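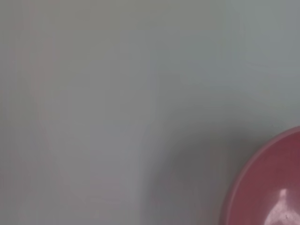
Grey, mostly.

Fullside user group forum > Low-code and databases > General

Topic: Ivport meetup in April – is the Vitale upgrade talk worth the train fare?

tabledrop
Posted March 23, 2024
The programme for the Ivport meetup went up last night and the main slot is Giorgia Cirillo on moving old forms apps to Vitale 5. The blurb says a small team can do it "without touching the database layer". I have been burned by that sentence before. Our shop in Trernthorpe still has 101 forms, most of them written by people who left years ago, and every one of them has business rules buried in triggers. Has anybody seen this talk, or done the move? I need to put in for travel by the end of the week and my manager will ask what we get out of it.

nullable_nige
I saw an earlier version of it online. She is a good speaker and she knows the product. The demo app was an address book, though. Two tables, one lookup, no locking to speak of. It converted beautifully, as you would expect an address book to.

tabledrop
That's what I was afraid of. Did anyone ask about triggers?

nullable_nige
Someone did, in the chat. The answer was that they "come across as page processes and may need review". I'd like to know how much work is hiding in "may need review".

marrow_fields
Bit harsh, both of you. I went through the Vitale 5 migration last year with a real system (stock control, horrible thing) and the converter did more than I thought it would. Layout was rubbish but the queries were right. The talk was where I found out you can run it one module at a time, and it saved us a lot of grief. She stayed behind afterwards and looked at our export with us as well.

query_quay
How many of you on that, marrow?

marrow_fields
Four developers and a tester we had to share.

query_quay
So not the small team in the blurb then. We are two. I tried the converter over Christmas and gave up when it flattened all our master-detail screens into one long page each. Support told me it was expected behaviour. I've no quarrel with the speaker, but every talk I have been to on this starts from an app nobody would mind losing.

marrow_fields
Did you set the block relations before you ran it? If you skip that step it guesses, and it guesses badly. It is in the release notes, quite a long way down.

query_quay
I did not. I still say a tool that wrecks your screens unless you've read to the bottom of the release notes has no business being sold as painless. But fine, I'll try it again on one module.

tabledrop
marrow, what happened to your validation rules? Ours do things like block a dispatch if the customer's account is on hold, and half of them call packages.

marrow_fields
Anything calling a package kept calling it. Anything written inline in the form we moved into packages first, by hand. Took us most of the spring.

nullable_nige
Which is touching the database layer, surely.

marrow_fields
All right, yes. The blurb oversells it. I'd still go. The afternoon has an open table session and you can bring your own export, and I got more from that than from any slide.

old_cursor
I'm on the Ivport side and help with the room bookings. The open tables run from after lunch until some time past four, first come first served. Bring an export with the customer data stripped out, please. Last time somebody opened a live payroll table on the big screen.

tabledrop
OK, that changes it a bit. I'll ask for the day and take our ugliest form – the dispatch one, it has a timer in it. If that comes through in one piece I will say so here. I don't expect to.

query_quay
Put me down as not expecting it either. Can you ask about master-detail while you're there?

tabledrop
Will do. Send me a screen layout and I'll take that along too.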